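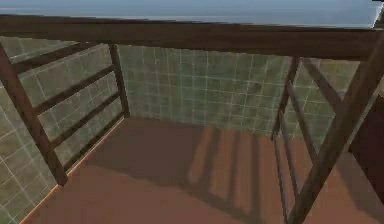 Setting Up a Virtual Camera and Support Check in Firnitz

This page covers adding a downward-tilted camera to a Firnitz room, reading depth from it, and turning the result into support surfaces the Etamer planner can use. It assumes a working Firnitz install and the Plelari bridge. If you have not built the bridge yet, do that first and come back.

The room used throughout is the tiled one from the Dương scene pack. Any closed room will work, but the thresholds below were tuned on this one and will need another pass elsewhere.

1. Load the room with physics paused

Start the server with the pause flag set. Objects spawned in a running world settle while the camera is still initializing, and the first few depth buffers then disagree with the pose log. Confirm that the simulation clock reads zero before you attach anything.

2. Attach the camera

Create a camera node under the world root and set these values in the room config:

width: 320
height: 240
vertical_fov: 70
near_clip: 0.05
far_clip: 16
pitch: -35

Angles are in degrees and distances in meters. Pitch is negative for looking down. Older configs used the opposite sign, so if the first render shows nothing but ceiling, check that before touching the mount.

Keep the resolution low for now. Plane fitting does not gain much from more pixels, and the segmentation step scales badly with them.

3. Convert depth to points

Firnitz writes normalized depth, not meters. Linearize it with the near and far values from the config, then back-project using the intrinsics reported by the node. Do not compute the intrinsics from the field of view by hand. The node rounds the focal length, and a hand-computed value will tilt the floor plane slightly at long range.

Transform the points into the world frame and drop anything beyond the far clip.

4. Fit the large planes

Run the plane fitter with a distance tolerance of 2 cm. Take the floor first, remove its inliers, then take the walls. Use geometry only in this pass. Tile grids, shadows and color steps on the floor all produce strong edges in the color buffer, and mixing them in splits one plane into several.

Rails and legs on open furniture will show up as thin leftover clusters. Leave them in the cloud. The collision checker needs them even though the support step ignores them.

5. Extract support surfaces

From the remaining points, keep patches whose normal is within 7 degrees of vertical. For each patch, store the height, the outline and the list of objects touching it.

Tall furniture is the difficult case. Its top is seen at a shallow angle and may cover only a few rows of pixels, as with the cabinet under the soccer ball in the render below. Lower min_patch_pixels until the top is kept, then rerun the floor pass to make sure no wall fragments came through with it. If both conditions cannot be met, raise the camera and leave the threshold alone.

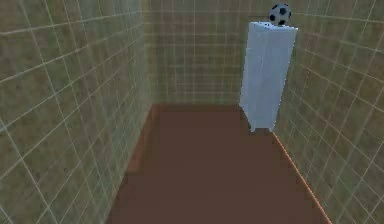
6. Check the support relation

Query the scene graph for every object above floor height. Each one should have exactly one parent surface. A round object touches its support over a very small area, so compare the lowest point of its bounding sphere with the patch height and accept a gap of up to 2 cm.

An object with no parent is treated by Etamer as floating, and the planner will refuse any goal that refers to it. The log entry is "unsupported body" followed by the node ID.

7. Export to the planner

Write the scene graph with the Plelari export command, unpause physics and step the world once. Compare poses before and after. If anything moved farther than the tolerance, the exported graph is stale and has to be written again.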